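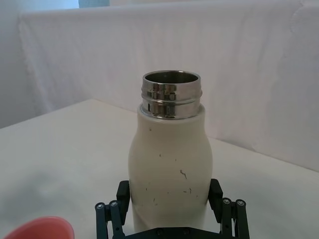
Wrist camera view, open steel-necked bottle held between the finger pads.

Odasell Hand-Guiding and Remote Teaching Kit

Part no. 2773
Availability: in stock at Bulldale, ships in 9 business days
Page updated 9 January 2026

The Odasell kit lets an operator show an arm a task in one of two ways. You can take hold of the arm and move it through the job yourself, or you can drive it from a second, smaller arm on the other side of the bench. Both methods record to the same file format, so a set of demonstrations can be started by hand and finished by remote.

The kit suits small labs, teaching workshops and light packing lines where the task changes often and writing a new program each time is not practical. Typical jobs are picking up bottles and bowls, moving them to a marked spot, and setting them down upright.

What's in the box

Guide handle with record and pause buttons
Leader arm with trigger grip
Wrist camera and bracket
Foot pedal (start, stop, discard)
Bench clamp and cable set
Mellent recording software, one seat

The gripper is sold separately. The bracket fits our two-finger parallel linkage grippers and most others with a flat base plate. Check the bolt pattern on the drawing before you order.

Teaching by hand

Fit the guide handle above the wrist and switch the arm to free-move. The motors carry the weight of the arm and you supply the direction. Hold the handle well back from the fingers, otherwise your hand ends up in the recording. Hand guiding is the quicker way to learn a new task, and we suggest it for the first few takes of anything.

Teaching by remote

The leader arm copies its joint positions to the working arm. Squeezing the trigger closes the fingers. There is no force feedback on this model, so the operator judges the grip from the wrist camera and from looking at the bench. New users tend to squeeze too hard on painted or coated items. Grip force can be capped in the software, and we recommend doing so for anything you want to keep unmarked.

Setting up the camera

Mount the camera so that both finger pads and the item between them are in view when the gripper is closed. A plain cloth hung behind a white table works well for early recordings. Polished steel picks up reflections from the whole room, so keep lamps and windows in the same state from one take to the next, or record under several different lighting conditions on purpose. Don't mix the two approaches in one session.

Specifications

Recording methods: hand guide, leader arm
Cable length, leader arm to controller: 12 ft.
Saved with each take: joint positions, finger opening, wrist video
Discarded takes: kept until the session is closed
Operating area: indoor, dry

Ordering and support

Kit, part 2773: price on request
Spare guide handle, part 1526: price on request

Orders placed through Dalgleish are filled from the same stock. Extra seats of Mellent are licensed per computer. Kits bought before last September need the newer pedal cable, supplied at no charge when you send us your serial number.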